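About Us

Posted 25th July by Ladan Nikzad

Hi, and welcome! We're Renano, a small shop that sets up robot arms for other people and then (this is the part most folks forget to budget for) keeps them running. I do the writing around here, plus most of the fingertip work, so you get me today.

The company started when Farzad Hosseinzadeh and I were both working at a packaging outfit called Oltitz and kept getting sent to the same sick palletizer. Farzad figured out the wiring and I figured out the gripper, and after a while we thought, well, why not do this under our own name? Nasrin Ghorbani came over a year later to run the software side, and Manouchehr Dehghan joined last September. He builds fixtures and props and can make nearly anything out of a sheet of wood before lunch.

What I'd like to tell you about is the cell we spend the most time on, the tabletop one. We call it Raralico, after a misheard phone message. It works with household things, and each arm carries a little camera down by the gripper.
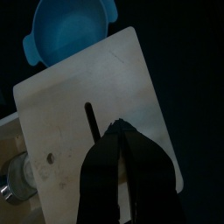 A cell like that never really gets finished. You set it up, you run it, something drifts, you fix it. Every morning starts with fingertips. I wipe them down, open and close them all the way, and look at where they meet, because if one side sits even a hair ahead of the other you'll be chasing bad grasps until dinner! Tips get swapped at 48 hours of running whether they look tired or not. I used to stretch it to 50 and then 60 and I was always sorry.

Next come the cameras. Nasrin has a routine where she moves each arm to the same park position, grabs a view, and lays it over the one she saved on setup day. If things don't line up she goes looking for a loose bracket before she touches a single number in the software. She's strict about that, and she's right. We once recalibrated for 2 days straight over one screw.

Cables are Farzad's department. He likes a generous loop at the wrist and a tie at the elbow, and he'll cut off any tie of mine that's too tight without saying a word. 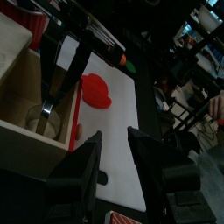

Running arms close together takes more patience than running them alone. We bring them up one at a time, at slow speed, with a hand on the stop button, and we only let them share space once each has gone through its moves solo. The no-go zones get checked again any time a prop changes size. Manouchehr writes the heights on masking tape and sticks them to my monitor, which I complain about and then use constantly.

Handles and lids are my favorite jobs, and also the ones that eat my week. With anything that stands up on its own, I start the grip force low and bring it up in tiny steps, then write down the number that held and the one just above it. The cell log is up to 3432 entries now and I bet half of them are me grumbling about lids.
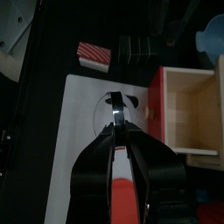
Most of what we learn on Raralico goes straight out to customers. If you hire us, you'll get a setup visit, a written maintenance sheet for your own machine, and Fereshteh Shahbazi on the phone when something squeaks. She looks after scheduling and spare parts and knows every customer's arm by its noises. Nazari, the bakery supply people down the road, were the first to sign up with us and they still call her before they call me!

We do repairs on arms we didn't install, too. Bring the old log if there is one, and please leave the worn parts on so we can see how they wore. Come by on any weekday morning, the coffee's on and the side door sticks, so give it a good shove.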